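Caderno da bancada - sáb. 19 de setembro

Orçamento para a segunda célula, continuação. Escrevo isto hoje para não perder o fio, os preços todos ficam na folha partilhada.
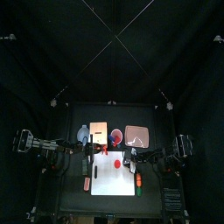

Ponto de partida: a célula nova tem de ser igual à que temos, senão os dados não se misturam. Dois braços frente a frente, mesa escura, tecido preto a toda a volta. Tudo o resto discute-se.

Braços. Proposta da Histetti chegou ontem à noite. Par completo, com garras, sem controlador. Prazo de entrega mau. A Feltby tem mais barato mas a garra é outra e os dedos abrem menos - para o pano e para coisas moles talvez sirva, para a garrafa deitada tenho dúvidas. Pedir um par de dedos emprestado antes de decidir. Se não emprestarem, fica Histetti e acabou a conversa.

Dedos sobresselentes: pedir 26. Parece muito, mas da última vez pedimos poucos e ficámos parados à espera do correio. Fiadzo faz em duas durezas, quero metade de cada. Confirmar se o furo é o mesmo, o desenho que mandaram tem uma cota que não bate certo com a nossa peça.

Cablagem. Na célula actual temos dois cabos finos cruzados por cima da mesa, em X. Na nova quero calha nos cantos e mais nada a atravessar. Orçamentar calha + abraçadeiras + molas brancas iguais às que prendem os cantos. Cabo dos braços: comprar com folga, o comprimento de catálogo é curto quando o braço vai ao meio da mesa. Acrescentar também um jogo de conectores, que os de agora já foram apertados vezes demais.

Tecido preto: 34 metros, para as duas células, com sobra para remendos. Ver se a Brivau ainda tem o mesmo lote. O outro que experimentámos puxa para o castanho e faz brilho. Nao comprar esse.

Objectos. Aqui é que se gasta sem dar por isso. Conjunto actual em cima da mesa: garrafa azul translúcida, caixa bege, copo rosa, tabuleiro rosado, quadro branco com pega preta, disco vermelho, cilindros pequenos de cor, mais os blocos. Duplicar tudo, mesma cor sempre que houver. Película transparente comprar em rolo. Panos: vários, lavam-se mas mudam de toque e depois ja não comparam. O brinquedo azul e vermelho não sei se ainda se vende, procurar parecido.

Tecto para objectos: 1,000 euros. Se passar, corta-se nos repetidos e não nos moles.

Fora do orçamento por agora:
- terceiro braço (esquecer)
- mesa elevatória
- iluminação regulável - gostava muito, mas o preço da Brivau é um disparate. Pedir a outro lado

Reserva para avarias: 3,000 euros, à parte, não mexer para comprar brinquedos. Inclui suporte metálico de substituição para um dos lados. O da esquerda é diferente do da direita, atenção a isso na encomenda, pedir os dois desenhos e mandar a referência certa de cada um.

Dúvida em aberto: compramos o controlador à Histetti com os braços ou aproveitamos o antigo? O antigo funciona mas só há uma pessoa que lhe sabe mexer e a garantia deles não cobre a mistura. Inclino-me para comprar. Perguntar se fazem desconto no conjunto, da outra vez só disseram depois de assinado.

Segunda: ligar Histetti (prazo, desconto, garantia). Mandar mail à Fiadzo com a cota do furo. Medir outra vez a sala, com a porta aberta, que a bancada nova tem de passar inteira ou então vem desmontada e paga-se a montagem.

Falta preço do transporte. Falta tambem decidir quem assina.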